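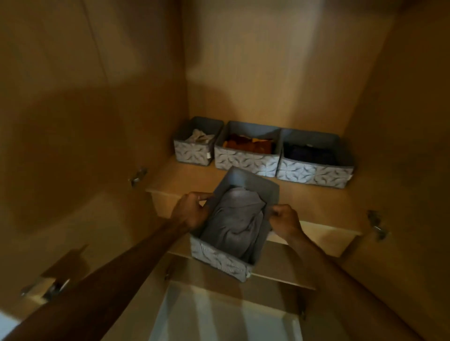

双手握住布艺收纳盒盒沿,将其放上衣柜搁板。

软盒塌边

软盒塌边(又称盒沿失形、塌沿故障)是家务机器人在搬运、放置布艺收纳盒等软壁容器时出现的一类操作故障。其典型表现为:机器人以双手或双夹爪握持盒沿,盒体在悬空或接触搁板时侧壁向内折叠,盒沿偏离控制系统所记录的位置,继而造成盒内衣物滑出、盒体卡在柜板之间、邻近容器被推落,或手指与柜门铰链等金属件发生碰撞。该名称最初是Zenthorpe公司售后部门的内部用语,在Grusora整理机器人停用事件之后被较多使用。

软盒塌边与一般意义上的抓取失败有所区别。抓取失败通常指物体从手中脱落或未被拿起,而塌边发生时手指往往仍牢固地夹着布料,指尖力传感器读数正常,系统因此容易将其判断为抓取成功。

背景

衣柜整理属于家务机器人较晚涉及的作业。早期机型多处理餐具、瓶罐和硬质周转箱,这些物体在搬运过程中外形基本不变,控制系统可以用一个固定的几何模型加以描述。布艺收纳盒的侧壁由织物构成,有的夹有纸板或塑料衬片,有的仅靠缝边维持形状。盒内衣物的多少和叠放方式也会改变盒体的刚度:装满卷叠衣物的收纳盒侧壁受到支撑,半空的收纳盒则容易下垂。

衣柜内部的环境又增加了难度。搁板上方的空间有限,手臂必须从柜门之间伸入,可供侧向移动的余地较小。浅色柜板在正面光照下纹理不明显,靠近侧板的位置又常处于阴影之中,深色衣物与盒内阴影在图像上难以区分。同款收纳盒并排摆放时,相邻两只的花纹可能连成一片,给盒沿的识别带来困难。

Zenthorpe推出的Grusora整理机器人采用双臂移动底盘结构,主要承担叠放衣物、更换季节性衣物和归位收纳盒等工作。其视觉模块安装在头部,腕部不设相机。手臂伸入柜内后,前臂与手掌会遮挡盒体的一部分,此时系统主要依靠握持前取得的盒体模型推算后续位置。这一设计后来被认为与塌边故障有直接关系。

Grusora停用事件

Menon公寓是一处提供家务服务的长租公寓,当年六月开始使用Grusora为住户整理衣柜。投入使用的机器人共20台,由物业统一调度,住户可在终端上选择需要更换的收纳盒。

最初的异常记录多被归入“物品摆放不齐”。维护人员在记录中写明收纳盒放斜、前壁内折或盒内衣物翻出,处理方式一般为人工复位,没有停机检查。由于机器人自身日志显示任务完成,这些记录未与控制系统的数据进行对照。

某个星期四上午,一台Grusora在将收纳盒放回高处搁板时发生较为严重的塌边。盒体右侧壁向内折叠后,盒底一角抵在搁板前缘,机器人按原定轨迹继续前推。盒体受阻变形,右手连同布料一起向侧板偏移,撞上柜体铰链。右手的一根手指外壳开裂,柜门铰链的固定螺钉被带松,柜门随后下垂,压在机器人的前臂上。机器人因关节力矩超限进入保护性停止。

当时住户在房间内,没有受伤。住户按下机身急停按钮后,曾试图自行将收纳盒从机器人手中取出,但急停状态下手指保持闭合,布料未能松脱。维护人员到场后先支撑柜门,再用手动释放杆打开手指。物业当天下午暂停了全部Grusora的柜内作业,地面清洁和衣物运送等功能继续使用。

调查

事件由独立检测机构Soleck实验室进行调查,负责人为机器人安全工程师Emerson Quintana。调查组调取了机器人的关节数据、头部相机图像和任务日志,并在实验室内搭建同规格的衣柜隔间,以不同刚度和装载量的收纳盒重复放置动作。试验总次数近1,000次。

试验结果显示,塌边与收纳盒的总重量关系不大,较轻的半空收纳盒更容易发生故障。重物集中在盒底中央、两侧留空时,盒底下坠并将侧壁向内牵拉,盒沿间距随之缩小。机器人为保持双手间距,会略微向外施力,使布料在一侧绷紧、另一侧松弛。接触搁板的一瞬间,盒底获得支撑,原先绷紧的一侧失去张力,侧壁便沿着手指上缘折叠。

使用带衬片的收纳盒时,塌边次数明显减少,但衬片受潮或多次弯折后,效果会下降。试验人员还发现,手指握在盒沿转角附近时盒体较为稳定,握在长边中部时则容易形成折痕。Grusora的默认握持点位于侧壁中部,原因是这一位置沿用自硬质周转箱的作业程序。

Quintana在报告中将故障过程分为握持、进柜、触板和后推几个阶段,认为前两个阶段的变形多数可以恢复,真正造成损坏的是触板以后仍未停止的后推动作。报告写道:“在手指没有滑脱的情况下,控制器把布料的位置当成了盒子的位置。”

故障原因

几何模型失效

Grusora在握持前对盒体进行一次测量,生成近似长方体的模型,并假定该模型在放置完成前不变。侧壁塌陷后,实际盒底与模型盒底之间出现偏差。机器人以模型盒底越过搁板前缘作为前推的条件,实际盒底此时可能仍低于搁板表面,或以倾斜姿态搭在边缘。

遮挡

在柜内作业时,手掌遮住侧壁上部,盒体前壁又遮住盒底与搁板的接触部位。头部相机能看到盒口和前壁花纹,却难以直接观察盒底是否落平。视觉模块曾将后排收纳盒的盒沿误认作手中收纳盒的后沿,并据此得出盒体未变形的结论。花纹相同、颜色相近时,这一误判更为常见。

力反馈阈值

Grusora的腕部力传感器可以检出硬质物体与搁板的碰撞,但布料和衣物会吸收一部分接触力,使读数缓慢上升。原有程序只监测短时间内的力变化,对缓慢增大的阻力不作响应。调查组认为,星期四事件中的阻力在撞上铰链之前已经持续增大,若同时监测累计阻力,前推动作可以提前终止。

急停与释放逻辑

急停后手指保持闭合,原本是为了防止重物坠落。对于已经卡住的软壁容器,这种设计会使拉扯状态得以保留,人员靠近时存在布料突然松脱、柜门回弹或盒体坠落的危险。用户手册说明了手动释放杆的位置,但没有说明操作前应先支撑柜门和盒体。

识别与诊断

塌边故障在外观上常表现为盒沿呈波浪状、前壁向内凹陷、盒底一侧翘起或盒内衣物向一角堆积。轻微下垂属于软壁容器的正常形态,不能单独作为故障依据。维护人员一般将触板前后的盒沿形状与腕部读数对照,确认变形是否影响放置。

在日志中,塌边常伴有以下特征:双手间距在触板后突然缩小;单侧腕部阻力持续上升;任务状态显示为完成,而手臂退出柜体时出现额外的向外拉力。最后一项说明手指松开不完全,或布料被夹在手指与侧板之间。如果日志已被清除,可检查盒沿缝线、指套表面和铰链附近的擦痕,但这些痕迹也可能来自日常使用,只能作为辅助判断。

诊断时还需排除搁板松动、收纳盒尺寸录入错误以及手指驱动器失力等情况。驱动器失力通常会留下电流异常记录,塌边则未必触发任何报警。

处置方法

机器人发生塌边但尚未停止时,应使用急停按钮终止动作,人员不应把手伸入机器人手掌与柜板之间。停机后,先确认手臂不再移动,再支撑收纳盒底部。柜门已经下垂或铰链受力的,还需同时固定柜门。完成上述步骤后,方可使用手动释放杆。盒体取出后应检查柜门能否正常开合,铰链固定件是否松动。

恢复作业前,需重新测量收纳盒并执行空柜放置测试。指套破裂的机器人不得继续处理织物,裂口可能勾住缝线或衣物纤维。侧壁已有明显折痕的收纳盒可以改由人工放置,或加装衬片后重新登记。

Zenthorpe在事件后发布了控制程序更新。更新后的Grusora将握持点移向盒体转角,在盒底接触搁板后暂停2秒,由视觉模块重新估计盒沿位置,再决定是否后推。阻力判断加入了累计值,超出限值时手臂沿进入方向退回。系统无法确认盒底位置的,任务会转为人工处理,不再自动标记为完成。

新程序还改变了急停后的提示方式。终端不再只显示“已停止”,还会提示持有物的类型和释放步骤。手指在急停后仍默认闭合,Zenthorpe没有更改这一设置,理由是自动松手可能导致高处物品坠落。

后续情况

Menon公寓在更新安装后分批恢复柜内作业。首批恢复的9台机器人只处理带衬片的收纳盒,其余机器人在完成手指和腕部传感器检查后陆续启用。物业还取消了高处搁板的夜间整理任务,规定住户在场时须先关闭柜内作业,待人员离开柜门活动范围后再继续。

调查组对早先归为“物品摆放不齐”的记录进行了复核,认为其中部分符合塌边特征,但因图像缺失,未给出确切比例。此后,物业把放置偏差与设备故障合并登记,维护人员填写记录时须注明容器材质和握持位置。

Soleck实验室建议在家务机器人验收中增加软壁容器项目,内容包括半空收纳盒、偏心装载和并排同款收纳盒。该建议未规定统一的合格标准。不同制造商所用手指结构差异较大,以盒沿变形量作为单一指标的做法存在争议。一些工程师主张以盒底位置和最大阻力评定,认为只要衣物未滑出、柜体未受力,适度变形可以接受。另一些工程师则认为,盒沿变形会降低下一次抓取的可靠程度,仍应纳入评分。

相关设计

针对软盒塌边,已有若干机械和作业方面的改进方案。托底式末端执行器在盒沿之外另设一块可伸缩薄板,用以承托盒底,但薄板抽出时可能带动收纳盒,在较窄的搁板上也缺少退出空间。腕部相机可以缩小遮挡范围,缺点是镜头靠近浅色柜板时容易失焦,阴影区域仍需补光。

另一类方案是改变动作顺序。机器人先将盒体前倾,使后底边接触搁板,再缓慢放平并后推。此方法对搁板前缘的定位要求较高,盒内衣物堆放过高时可能向后滑落。Grusora的更新程序仅在搁板深度充足时采用类似动作,其他情况下仍以水平方式放置。

收纳盒本身也可进行调整。较硬的盒沿、独立底板和两端提手都有助于保持形状。提手过软时,手指可能只夹住提手而未承托盒体,因此系统需将其与盒沿分别登记。

参见

软体物体操作
保护性停止
末端执行器
柜内作业
人机共处安全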